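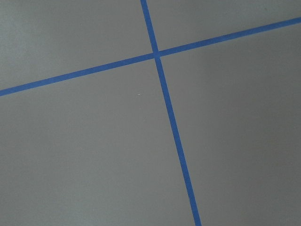
Zwischenbericht Nachbarschaftschor Premness

Projekte > Lumenta Kulturförderung > Berichte

Zuletzt aktualisiert: 27.02.2021

Liebes Lumenta-Team,

seit Dezember proben wir nur noch online, und ich hätte nie gedacht, dass ich mal so viel über Mikrofone weiß! Von 57 Sängerinnen und Sängern sind fast alle dabeigeblieben, nur der Bass ist ein bisschen dünn geworden (war er ehrlicherweise vorher auch schon).

Von den bewilligten 1000 Euro haben wir Headsets und Noten gekauft -- Belege hängen an. Die Noten kamen erst im zweiten Anlauf, weil der Verlag alles nach Collness geschickt hatte.

Unser Programm "Vavuvus" steht inzwischen fast komplett: neun Stücke sollen es werden, acht davon sitzen. Das letzte ist sechsstimmig und macht mir noch Bauchweh. Wir nehmen jede Stimme einzeln zu Hause auf, und ich schiebe dann abends am Rechner alles übereinander. Klingt manchmal wunderbar und manchmal wie ein Bahnhof.

Offen ist noch der Konzerttermin. Die Kirche in Collness würde uns nehmen, will sich aber verständlicherweise nicht festlegen -- dürften wir den Rest der Mittel notfalls in den Herbst mitnehmen? Über eine kurze Rückmeldung würde ich mich sehr freuen!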